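Covering a work table in gray felt

Feb 6, 2025
Posted by Jonatan Sundqvist

The table in the back room has been bare since November. It had a painted top before that, and the paint had gone glossy in the places where things are slid across it. I wanted a surface with more friction and less glare, and I did not want to sand and repaint a second time. What follows is how I covered it, with the sizes and the mistakes, so that I can repeat it on the smaller table when I get to that.

Starting point

The table is an old Adell, the large one, bought used. The front corners are rounded and the back corners are not, which matters for the cutting. The top is flat to within what I can detect with a straightedge. There was one low spot near the back left corner, which I filled and scraped level. The filler is still visible as a lighter patch on the underside of my thumb in one progress note I kept, but it cannot be felt through the fabric.

The depth of the top is 645 mm at the center. I measured it three times because the tape I own has a loose hook. Measuring from the 100 mm mark and subtracting gets around this.

Choice of fabric

I ordered samples from two shops. The Isaksson sample was a woven upholstery fabric in a flat mid gray. It looked good, but the weave caught on anything with a burr, and the cut edge frayed within a day of handling. The Groven sample was a felt-like fabric, gray with a fine speckle. It did not fray, and small marks and lint are harder to see on it than on a solid color. I ordered the Groven.

It was 349 kronor per meter, and with the length I needed plus the margin for wrapping, the bill came to 1,049 kronor with delivery. That is more than a can of paint. The fabric arrived folded, not rolled, and had two creases across it that took some work to remove.

Removing the creases

I used an iron on the wool setting with a damp cotton cloth in between. Direct contact with the iron flattened the surface of the test piece and left a shine. With the cloth there was no shine. Each crease needed two passes, and then the fabric lay flat overnight before I did anything else with it.

Adhesive

I used Genirus contact spray. Two thin coats on the table, one on the fabric, ten minutes of waiting in between. A heavy coat soaks through felt and dries as a dark stain, which I found out on an offcut. Work from the center toward the edges with the flat of the hand. A roller pushes the fabric ahead of itself and you end up with a ridge at the far side.

The back edge is simple: fold over, pull, staple underneath every 30 mm. The sides are the same.

Rounded corners

The front corners took longer than the rest of the job. A straight fold does not work on a curve, and the excess fabric has to go somewhere. I cut relief notches in the part that ends up under the table, stopping 8 mm short of the edge, and pulled each tab separately. The first corner has one small pleat that I left. The second corner came out clean, mostly because I had spaced the notches closer together.

Do not trim the tabs until the glue has set. I trimmed one early and it slipped back when I stapled the tab next to it. 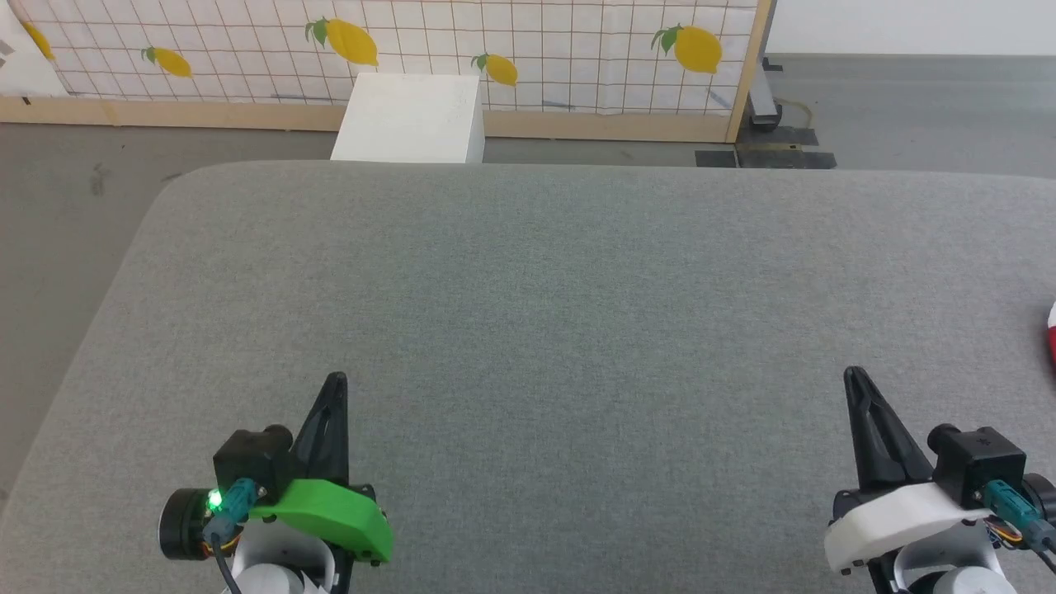 The backdrop behind the table

The panel with the lemons was already in the room and I had planned to replace it. The print is a white grid with thin brown lines and yellow lemons on it, some with leaves. Against the old painted top it looked busy. Against plain gray it bothers me less, and I have moved the replacement down the list.

There is a light wooden strip along the bottom of the panel and a vertical post at its right end. The strip needed refastening. I used longer screws of the same gauge in the existing holes. The white box stands on the floor between the table and the panel, and I will leave it there until I find a better place for it.

Results so far

Glare is gone, including with the overhead light on full. Small parts stay where they are put down. Picking up very thin items, such as washers, is harder than on paint because there is some give in the surface, and sliding them to the edge is no longer an option. I have started putting a sheet of card down for that kind of work.

Dust is visible at a low angle and not from above. A lint roller removes it. A vacuum with a brush head also works, but it raises the nap slightly, so I would keep that to a couple of times a year.

I have not tested how the fabric handles liquids on the table itself. On an offcut, a few drops of water sat on the surface for a while and could be blotted off without a mark. Coffee left a ring. I repeated the coffee test with a little dish soap in the water afterward, and the ring faded but did not disappear.

Remaining work

The smaller table is next. It has square corners all around, so I expect it to go faster. I have enough fabric left over for the top but probably not for the wrap at the back, and may have to staple closer to the edge there. I also need to buy more staples. The 8 mm ones held in this top, and the top on the other table is thinner, so I will try 6 mm first.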